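Drawstring bags for all shared bins from June

Loose bin liners are out. From June every shared kitchen and post room in the Lammers building gets black drawstring bags instead, after one too many split on the back stairs.

Building manager Britt-Marie Lundgren confirmed the change yesterday afternoon. First delivery is 500 bags, kept in the cupboard by the goods lift. Take a roll up to your floor when the old one is finished, please dont stockpile.

The problem was the old knotted sort. Too small for the bins, slid down inside, and whoever came next got coffee grounds on the floor. Complaints since the winter – mostly from the second floor, but not only.

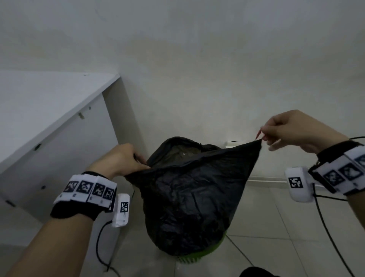
Changing one is quick enough. Find the drawstring, pull it up, tie, lift straight out. Don't drag the bag over the rim. If it's heavy, fetch someone, or put half of it in a second bag. New bag goes in the bin straight away, edge folded over the outside, so the next person isn't left with an empty bin and a full hand.

Full bags go to the yard container before 5 pm. Not in the corridor, not beside the lift. Cardboard stays seperate as before, flat, in the cage.

Elfriede Rieger, who has a desk on the ground floor, was pleased about the bags but less so about the yard. "The container is full by lunch half the time," she said. "Then what?" Lundgren says a second container has been asked for, no answer yet from the contractor, Brumarex.

Cost of the switch is 90 euros more over the year, paid from the general cleaning budget. No change to anyones service charge.

Left-over liners in the old size can be had for free at reception, mornings only – fine for desk bins and under-sink caddies. Questions about collection times to the building office, extension 627.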